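Triltow Work Table, Light Wood Top
Product reference 2249
Supplied by Flitance Furnishings to schools, offices and public buildings

General

The Triltow is a fixed-height table intended for reading rooms, meeting rooms and general classroom use. It is delivered with the top and underframe packed separately and is assembled on site by the Flitance delivery team or by the customer's own staff. The top may also be ordered alone for fitting to an existing Bosara underframe.

Surface

All tops are finished in a clear coat with a low gloss. Grain varies from one top to the next, and Flitance does not match grain between tables unless this is requested when the order is placed. Customers who intend to place several tables end to end should state this on the order form so that tops of similar tone can be selected from stock.

Color is pale blond. Long, wavy grain bands are normal in this range and are not accepted as grounds for return. Under overhead lighting the finish may show a soft reflection that makes the grain less distinct.

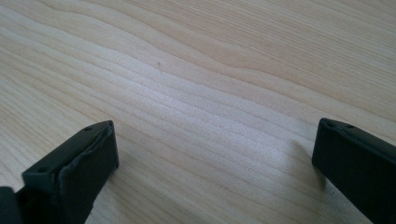

Gemma Caruso wrote to ask whether the clear coat would stand up to daily wiping in a library where the tables are cleaned at closing time, and remarked that the tops in her previous order had kept their color well but had picked up fine marks near the seats. Flitance replied that daily wiping is acceptable with a damp cloth and mild soap, and that fine marks are to be expected in areas of regular use.

Care

Remove dust and loose fibers with a dry cloth before wiping. Do not use scouring pads, bleach or products containing ammonia. Spills should be wiped up promptly. Felt pads are recommended under lamps, trays and other heavy items.

Refinishing

Tops may be returned to the Dwivedi workshop for sanding and recoating. The usual period is four weeks from collection. Loan tops are available on request, subject to stock. Refinished tops may differ slightly in tone from new ones.

Ordering

Minimum order: 8 tables
Top only: reference 1054
Top with underframe: reference 2249
Delivery: ground floor as standard, upper floors by arrangement

Orders for delivery before the start of the school year should be received by the end of April. Damage in transit must be reported in writing before assembly begins.

Page last revised 30/09/2022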